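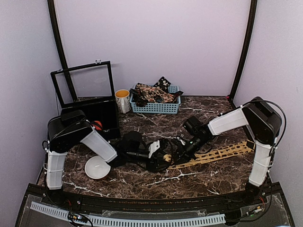

14. November 2021

Heute war endlich der Tag für den kleinen Tisch! Seit Wochen lege ich darauf ab, was sonst keinen Platz hat, und heute früh bin ich aufgewacht und hatte richtig Lust, alles in die Hand zu nehmen. Also Radio an, Ärmel hoch.

Die dunkelbraune Marmorfläche mit den weißen Adern ist so schön, ich vergesse das immer wieder. Und vor dem blassen Lavendel an den Wänden erst! Im Januar wollte ich die Farbe fast noch überstreichen, weil sie mir zu mädchenhaft vorkam. Zum Glück war ich zu faul.

Der schwarze Kasten mit dem Glasdeckel steht jetzt hinten links. 16 Euro hat er bei Nostier gekostet, und ich freue mich jedes Mal, wenn ich den Deckel aufklappe (die kleine Schließe oben ist einfach goldig). Was am Ende alles hineinkommt, weiß ich noch nicht. Vielleicht Garn, vielleicht die Briefe. Erst mal bleibt er offen.

Dann der hellblaue Korb mit dem Gittermuster, mein Sorgenkind. Da stecken die gemusterten Stoffe drin, braun, schwarz und cremefarben, und sie quellen über den Rand, egal wie ich falte. Dreimal habe ich alles herausgenommen und neu gerollt! Beim dritten Mal habe ich mich in den braunen verguckt und sofort überlegt, ob der für zwei Kissenhüllen reicht. Bei Clolo gibt es Füllungen, 37 Euro das Paar, puh. Mal sehen.

Die Blumentasse durfte auch stehen bleiben, gleich neben dem Korb. Ich habe sie wieder fast bis zum Rand vollgemacht, das kann ich mir nicht abgewöhnen. Dieses Gelborange neben dem Hellblau, herrlich, da bekommt man mitten im November gute Laune.

Morgen kommt die Schublade im Flur dran, da liegt noch der ganze Kram von Brimora, Knöpfe, Bänder, bestimmt 400 Stecknadeln. Ich freue mich sogar darauf! Noch aufschreiben: Nähgarn in Creme kaufen, Stoff ausmessen, Maßband suchen.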